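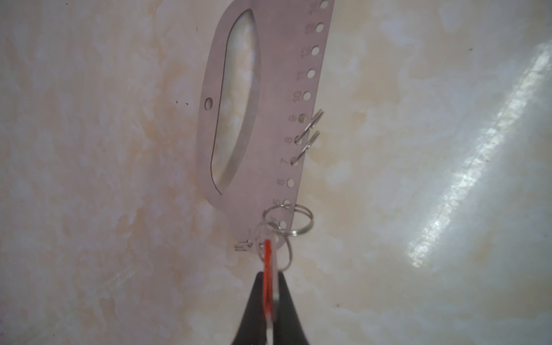

What is a jewelry gauge plate used for?

A jewelry gauge plate is used to find the size of wire, rods, posts, and small round parts by fitting them into a series of numbered holes.

Jewelry gauge plate

A jewelry gauge plate is a flat hand tool, usually of metal, pierced with holes of graded size. Each hole is marked with a number. The tool belongs to the same family as the drill gauge and the wire gauge and is found in repair shops, bead stores, and school craft rooms. It has no moving parts and needs no adjustment.

Form

Most plates are cut from sheet metal. Stainless steel is common, often with a brushed or matte finish that makes stamped figures easier to read under a bench lamp. The holes are generally set in a row along one edge. On some plates the row is straight and the opposite side of the plate is curved, with a large opening cut from the middle. A teardrop opening of this kind gives a place to hold the tool and reduces its weight. A smaller hole near the border may be used for a cord or a hook.

Numerals are stamped, etched, or printed. Stamped numerals last longest, although they can fill with polishing compound and should be brushed out from time to time.

Numbering

There is no single system of numbering. In some series the number rises as the hole becomes larger. In others, including the traditional wire gauges, a higher number means a thinner wire. The two conventions are easily confused, and a size written down without the name of its series is of little use.

The Darnaritz series, used mainly in workshop training, numbers its holes upward from the smallest. The Breka series runs the other way. The Wikgate catalog of bench tools lists 48 plates, of which 3 carry both series, one on each face -- an arrangement that requires the user to check which side is up before reading a size.

Method of use

The part to be measured should be clean, straight, and free of burrs. It is tried in the holes in turn, beginning with one that is plainly too large. The size is taken from the smallest hole that the part enters without force. The part is held at 90 degrees to the face of the plate, as a wire entering at a slant will bind early and give a reading that is too large.

Closed holes measure only what can be passed through them. A wire that is already part of a finished piece can be measured only if it has a free end. For other work, a slotted gauge or a sliding caliper is preferred.

Use with rings and findings

A gauge plate can also serve as a holder. Jump rings and split rings may be threaded through the holes and kept there during sorting or transport. A split ring is a coil of doubled wire, made so that an object can be worked along the coil and held without solder. It is stronger than a jump ring of the same wire but bulkier, and the plate must have enough metal outside the hole to carry it.

Rings stored in this way do not necessarily match the number of the hole they pass through. The number refers to the diameter of the hole, while a ring is sold by its outside or inside width. Rings should be taken off before the plate is used for measuring, as they block the holes and keep the tool from lying flat.

Care and accuracy

Holes wear with use, particularly the small ones. Forcing hard wire into a hole will enlarge it, and a worn plate reads low. The Arsenault bench manual advises checking each hole against a pin of known diameter every April and retiring any plate that fails. A bent plate may be flattened, but the holes should be checked again afterward.

Stainless plates can be washed in warm water with mild soap and dried with a soft cloth. Abrasive pads will dull the figures. Plates of softer metal are better stored apart from files and cutters.

See also

Caliper; Drawplate; Jump ring; Ring mandrel; Split ring; Wire gauge

Entry 79. Last revised October 8, 2022.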